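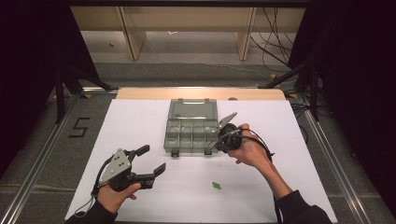

Photo: Lungile Hlongwane / Stitstead

bobbinhound: Sorting buttons by color is for people who photograph their buttons. Sort by size.

Nkuna_knits: I own 275 buttons and have never once thought "I need a medium."

bobbinhound: Your cardigans show it.

Comments (3)

tackstitch: By hole count. Two, four, shame pile.

Nkuna_knits: Shanks go where?

tackstitch: Shame pile.

hemline90: My mother used one cookie tin for all of it. Took her an hour to find anything and she liked the hour.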